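3. Operating Rules for Shared Tabletop Cells

3.1 Scope

The rules in this section cover small manipulation cells that are used by more than one person over the course of a week. They do not replace the risk assessment that each lab must do for its own arm, and they do not cover mobile bases or cells where a person and the arm handle the same object at the same time. They deal with the ordinary parts of the work: how the surface is fixed, how objects are put out, what gets written down, and when a run has to be stopped.

We wrote the first version after reviewing 163 incident notes from the Mavport and Prareck sites. Most of the notes described nothing dangerous. An operator found that the arm was reaching to a point slightly beside the object, or that a policy that worked in the morning failed after lunch, and spent an hour or more finding out why. In 93 of the notes the cause was traced to a change in the cell that had not been recorded. The most common change was a work surface that had been taken off and put back. The second was a marker that had been replaced or moved.

3.2 Fixing the surface

Rule 1. The work surface must be bolted to the base. Clamps and double-sided tape are allowed only during setup, with the arm in manual mode.

Rule 2. Bolt heads must sit outside the area where objects are placed. If a bolt has to go through the working area, it must be countersunk and its position entered in the cell file.

Rule 3. Any removal of the surface, for any reason, voids the current calibration. The operator who removes it is the one who recalibrates.

Rule 3 drew the most objections during the trial. Operators pointed out that a perforated base makes it easy to return a board to the same holes. Our measurements did not support leaving the step out. The holes are larger than the bolts, and a board put back in the same holes could still end up turned enough to matter at its far edge. Labs that want to avoid the step can add dowel pins, in which case a check at two corners is enough.

3.3 Placing objects

Rule 4. Starting layouts are drawn from a written list. Operators do not arrange objects by eye.

Rule 5. The list must include crowded layouts as well as open ones.

Rule 6. Objects must stay on the surface. A layout that puts an object against a marker or over the edge is not valid. 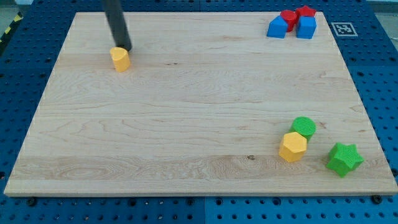 Figure 4. Block layout on a bolted board, with the gripper finger near a yellow cylinder.

Layout rules are easy to agree with and hard to keep. When Yuxi Fu went through the placement records from the first month, she found that operators working from memory left generous gaps between blocks, and that the gaps grew toward the end of a shift. A widely spaced set is quicker to put out and gives the arm an easier job, so the success rate goes up without any change in the policy. Figure 4 shows the kind of mixed layout we ask for. The yellow cylinder stands alone at the upper left with open board near it, while the red and blue blocks are bunched in the upper right corner, one of the blue ones partly hiding the red star. A policy that can reach the first and cannot separate the second should be reported that way, with the two results given separately. We ask for at least 15 layouts per task, and at least 8 of them must contain a group of blocks close enough that the fingers cannot close on one without passing near another.

Rule 7. Tilted or fallen objects are left as they are once a run has started. They may be set upright only during a reset, and the reset must be logged.

Operators break Rule 7 more than any other rule, usually with good intentions. A block that has been knocked over looks like a mistake to be cleaned up. But a reset by hand in the middle of a run hides a failure, and it also puts a hand inside the cell while the arm may still be enabled.

3.4 Markers and boundaries

Rule 8. Fiducial markers are fixed to the base and never to the removable surface. A marker on the surface moves with it, and the error then cannot be seen from the camera side.

Rule 9. Each marker has to be visible to the calibration camera when the arm is parked. It does not need to be visible during a run.

Rule 10. The floor boundary is marked with striped tape and kept clear. Chairs, carts and parts bins stay outside it, including overnight.

Danero's own cells already had floor tape when the study began, but the tape had been laid out for an earlier arm with a shorter reach. We now require that the boundary be measured again whenever the arm or the tool is changed. A longer finger counts as a change of tool.

3.5 Stopping a run

Rule 11. The operator stops the run if the finger presses on the surface, if an object leaves the surface, or if anyone crosses the boundary.

Rule 12. A finger that passes close to an object without touching it is not a reason to stop.

Rule 12 was added at the request of Xinyi Meng, who supervised the Prareck trial. New operators there were stopping runs on the approach, when the fingertip came down next to a block and seemed likely to hit it. Those runs were then thrown out, and the remaining data contained few close approaches. After the rule was added, we told operators to keep a hand on the stop button and wait for contact with the board.

3.6 Records

Each cell keeps one file. It holds the board position by hole number, the bolt locations, the marker positions, the tool in use, the date of the last calibration and the name of the person who did it. The file is kept at the cell. At Mavport it was first stored on a shared drive, and entries were often made the next day or left out. Moving it to a printed sheet beside the stop button fixed most of this.

The sheet is read aloud at the Monday handover. The incoming operator checks the bolts by hand, compares the markers against the sheet, and signs. If anything differs, the cell stays in manual mode until it has been recalibrated. The Lu cell, which runs a single task and has one operator, follows the same steps without the handover.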